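Shop Talk > Automation > can they do actual chores yet or no

benchrat56
Serious question, my brother in law swears we'll all have a machine folding laundry in a couple years and I say no way. I run a small box and gift wrap shop in Stunham, four of us, and half the day is fiddly stuff. Folding tissue. Creasing card. Turning a flap over without kinking it. Would pay real money to hand that off. Paper is what I keep coming back to. A two-arm setup on a bench looks like this when it's trying it:

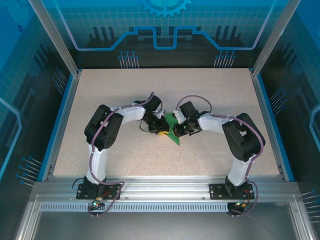

Stunham, December

So both grippers in on one flat green piece, meeting in the middle. My newest hire does that with two fingers while talking about her car. Am I being unfair?

oltthorpe_dan
A little unfair yeah. Two arms holding one floppy thing is hard. Cutting, palletizing, screwing lids on, all that's been done for ages. Holding something together without one side fighting the other is the tricky bit

benchrat56
ok but tricky for who. I don't pay for tricky, I pay for boxes

plainoldmeg
Housework person here not shop person. I don't need it to fold. I need it to pick the socks UP. Had a Plistby vacuum for 2 years and it eats one a week, then sits in the hall beeping. If it can't tell sock from floor I'm not letting it near my dishes

oltthorpe_dan
vacuum's not the same thing at all meg. no hands

plainoldmeg
it's a machine doing a chore, that's the thread title??

gluepot
Worked packing at Bellamy until last spring. We had an arm on the carton line, fine on cartons, 800 a shift no trouble. Then they tried it on the tissue inserts and we pulled it by Tuesday. Suction cup took two sheets, or none, or one and a corner of the next. Boss said software. Maybe. I think paper just doesn't want to be picked up

benchrat56
THIS. everybody shows the carton part

gluepot
and cartons don't curl. Leave thin stock by the heater and it's a tube by lunch

oltthorpe_dan
Different tool tho. Suction is dumb on tissue, agreed. Two fingers coming in at an edge is a lot closer to what you do by hand. Look how near the tip is to the paper in this one

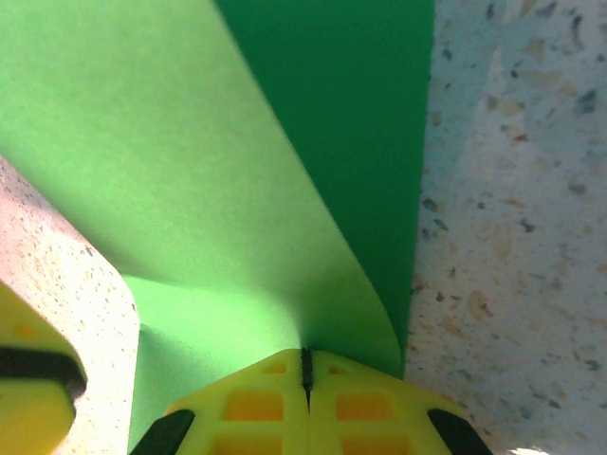
Oltthorpe Makers Club, Robotics Bench

Light side facing out, dark side behind, and the point of the gripper is right up at the narrow end of the sheet. That's where I'd pinch it too. Not saying it's done, I'm saying the approach is right

benchrat56
Might be pinching, might be just touching, I can't tell from that. And a nice big curl to aim at. Give it a flat sheet stuck to another flat sheet

oltthorpe_dan
fair. flat on a smooth top is the worst case for people too, you lick your thumb

gluepot
we weren't allowed to lick our thumbs

plainoldmeg
lol. Those speckly surfaces look like my kitchen counter btw. Crumbs vanish on it. Good luck to any camera

benchrat56
ok here's my line. Our fold is 40 seconds a box by hand, on a bad day. Machine does it in 80, but all night, no ruined card, and I'd buy. Slow I can live with. Babysitting I can't

oltthorpe_dan
That's a sane line. I'd say couple years for one fold, same paper, same spot every time. Whole-house laundry, your brother in law is dreaming

gluepot
I'd say ten for the fold. Every time stock changes somebody's resetting it, and that somebody was me

oltthorpe_dan
ten is way too gloomy, the resetting is exactly what's getting better

gluepot
you didn't do the resetting dan

plainoldmeg
so nobody has an answer on socks

benchrat56
Get a grabber stick meg. Anyway gonna try a creasing jig first, seperate post when its built. If anyone has a used one near Stunham message me, needs to take heavy card, not the hobby kind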